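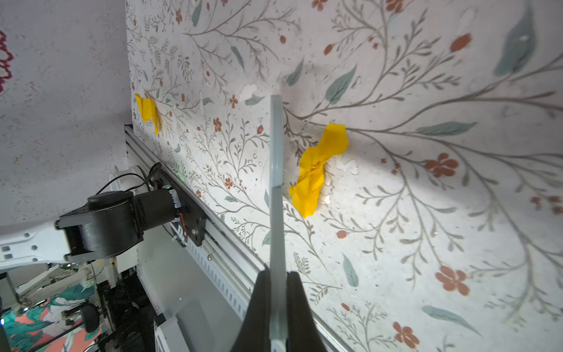 Photograph: Nikzad Pictures

Trernthorpe Tenancy Support
Tolatetti Settling-In Programme
Interim progress report to the Skuvano Fund
26 November 2018

Prepared by Birthe Dalsgaard, Programme Manager
Approved by Kumaresan Venkataraman, Director

1. Purpose of this report

This report covers the second half of the first funded year. It sets out what has been delivered under the grant agreement, where delivery has differed from the plan, and what we propose to do before the February review. It should be read with the financial return, which was sent separately in the format requested by the Fund's grants office.

The programme supports people taking on an unfurnished tenancy in Trernthorpe, most of them after a period in temporary accommodation. It offers a home visit before the keys are handed over, a starter pack of household goods, practical help with cleaning and decorating, and a follow-up visit once the tenant has settled in.

2. Summary of progress

The target for the year was 200 households. At the close of the reporting period 299 households had been referred and the target had been met. The remaining referrals are either on the waiting list, have been passed to another service or were closed because the tenancy did not go ahead. The reasons for closure are set out in the annex to the financial return.

Referrals have come mainly from the housing options team and from the two housing associations named in the original application. A smaller number came from health visitors, which we had not planned for. These households tend to be in an existing tenancy and already in difficulty, and they need more time than a household at the point of moving. We have accepted them where there was capacity and would welcome the Fund's view on whether they fall within the terms of the grant.

3. Home visits before moving in

The visit before moving in remains the part of the programme that tenants mention most often in feedback. The visiting officer goes through the property with the tenant, notes the condition of floors, walls and fittings, takes the meter readings and agrees a short list of what is needed for the first week. The list is kept by the tenant, with a copy held on file.

In the first half of the year these visits were frequently cancelled at short notice, usually when repairs to the property had overrun. Since the summer, the two housing associations have sent us their repairs schedule each week, and visits are now booked only once the final inspection has been signed off. Cancellations have fallen as a result, although private lettings continue to be harder to arrange. Several private landlords have been unwilling to allow access before the first day of the tenancy. In those cases the visit takes place on the day itself and the pack is delivered at the same time.

Officers have also begun to record whether carpets and curtains have been removed between tenancies. It is common practice to strip out floor coverings even where they are in good order, and the incoming tenant is then left with bare boards or concrete. Kumaresan Venkataraman has raised this with both associations, and one has agreed to offer existing carpets to incoming tenants on a signed waiver. The other is considering the matter.

4. Starter packs

The contents of the pack were reviewed in the early autumn. The original pack was the same for every household and included bedding, towels, a kettle, pans, crockery and a basic set of cleaning goods. Tenants told us that they often already had some of these things and lacked others, and a number of packs came back partly unused.

The pack is now made up in sections. Each tenant chooses from kitchen, bedroom, bathroom and cleaning goods at the visit before moving in, and the stores team makes up the pack to match. The cost per household has stayed within budget. The cleaning section is the one most often chosen, including by tenants who already have furniture. It contains a bucket, cloths, washing-up liquid, a broom, a dustpan and brush and a small waste bin.

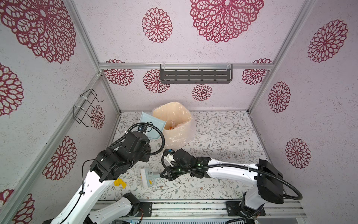

Storage has been a difficulty. The unit used in the first half of the year was too small once the packs were divided into sections, and goods were held in three separate places for most of September. A larger unit on the same estate was taken on a rolling monthly agreement. The rent is higher than was allowed for in the budget, and the difference has been met from the underspend on van hire. We do not expect to ask the Fund for any further contribution under this heading.

One supplier withdrew from the bedding contract at four weeks' notice. A replacement was found at a similar price, but deliveries were delayed and 46 households received their bedding after the date they moved in. Emergency blankets were issued in each case. The new contract includes a notice period of three months on either side.

5. Cleaning and decorating help

Grant money pays for two part-time practical support workers. They help tenants with first cleaning, stripping and hanging wallpaper, painting, and small jobs such as fitting curtain rails. The tenant is expected to be present and to take part as far as health allows. This was a condition of the original proposal and it has worked well, with some exceptions for tenants leaving hospital.

Demand for decorating help is greater than we can meet. Many associations offer a paint voucher at the start of a tenancy in place of decorating the property, and the voucher seldom covers brushes, rollers, filler or paste. We have set up a lending store of decorating tools, held at the office and booked out for a week at a time. Most items have been returned in usable condition. A deposit was discussed and rejected on the ground that it would put off the households the store is meant for.

Six short evening sessions on basic decorating were held at the Trernthorpe community rooms. Attendance was good at the earlier sessions and poor at the last two, which fell after the clocks had changed. Those who came asked for more time on hanging patterned paper and on dealing with damp patches. The sessions will start again in the spring and will be moved to Saturday mornings, with childcare available in the adjoining room.

The support workers have asked for clearer guidance on what they should do when they find disrepair. At present they report it to the programme manager, who passes it to the landlord. Response times vary a good deal. A written procedure is being drafted with advice from the local law centre, and will be shared with the Fund once agreed.

6. Follow-up visits

Follow-up visits are offered three months after the tenancy begins. Uptake has been lower than planned. Some tenants do not feel they need a further visit, and some cannot be reached because their telephone number has changed. From this month officers agree a second means of contact at the first visit, and tenants may choose a telephone call in place of a visit.

Where follow-up has taken place, the most common concerns are heating costs, noise from neighbours and delays in benefit payments. Fewer tenants than we had expected raised the condition of the property. Officers have made referrals to the debt advice service where appropriate, and a named contact at that service now holds a weekly appointment slot for Tolatetti households.

It is too early to report on how many tenancies have lasted a full year. The first households will reach that point in the next reporting period, and both associations have agreed to supply the figures in a form that does not identify individual tenants.

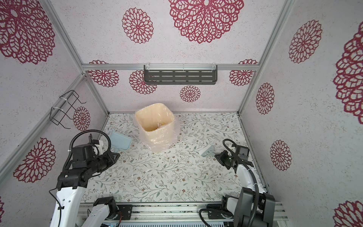
7. Staffing and management

Birthe Dalsgaard has remained in post as Programme Manager throughout. One visiting officer left in August and the post was vacant for seven weeks – the remaining officers covered urgent visits, and less urgent cases were held on the waiting list with the tenants' agreement. The new officer has completed induction and training in lone working.

All staff have received refresher training in safeguarding. There were two minor accidents in the period, both involving lifting, and neither led to time off work. Lifting guidance has been reissued and a sack truck bought for the new storage unit.

8. Risks

The main risk to delivery is the level of referrals over the winter. The waiting list has lengthened since October, and we have asked referring agencies to give priority to households with children and to people moving from hospital. Should the list continue to grow, we will need to close to new referrals for a period, and would tell the Fund before doing so.

A second risk concerns the van. The present hire agreement ends in the new year and prices have risen. Quotations have been sought from three firms, and sharing a vehicle with the furniture reuse project is also being explored.

9. Work planned before the February review

Agree the disrepair procedure and brief all practical support workers.
Settle the van arrangements for the coming year.
Contact tenants who missed a follow-up visit and offer a telephone call.
Confirm with the Fund whether referrals from health visitors may continue.
Receive the first set of tenancy figures from the two housing associations.

Questions on this report should be sent to Birthe Dalsgaard at the Trernthorpe office. Case files, with names removed, are available for inspection by the Fund's officers on request.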